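Changed jobs at the start of September and I have Thoughts about lunch. A thread, because my sister is tired of hearing them 🧵

At the old place I had 40 minutes and ate over my keyboard every single day. At Nemitz we get 55, and people LEAVE THE BUILDING. First week I just sat there with my sad crackers like a kid whose ride forgot her.

So now I'm bringing real food. My rule is 4 lunches cooked ahead, then one day where I buy something greasy and enjoy it.
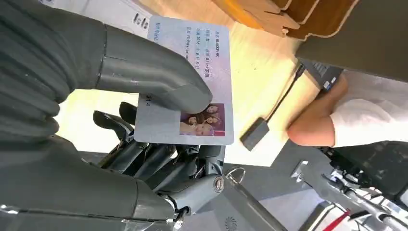
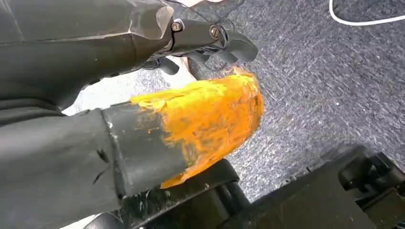
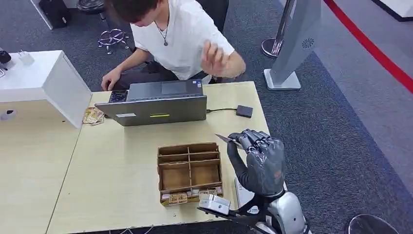
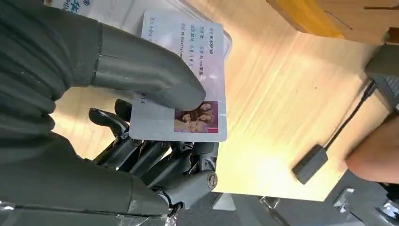
work pics, September. third one: white T-shirt, gray laptop, head down

Okay, back to food. Best thing so far is cold peanut noodles (cucumber, lots of lime, way more chili than you think you need!). They hold up fine for 3 days in the fridge. Day four gets gluey, please learn from me.

Worst was the egg salad. It tasted great, but I opened the lid in a small room and I'm still saying sorry to people.

Lilian Okoth two desks over brings rice and beans in one of those stacking tins and it smells so good I asked for the recipe before I'd even learned her last name. She cooks the onions until they're practically jam. I tried it last night, got impatient, turned up the heat and burned the whole pan. Trying again tomorrow with a podcast on so I leave it alone.

Also, does anyone have a container that really seals?? Mine leaked soy sauce all over my bag and my good notebook now smells like takeout. I'll pay actual money. Reply with links, I'm going to go scrub this pan.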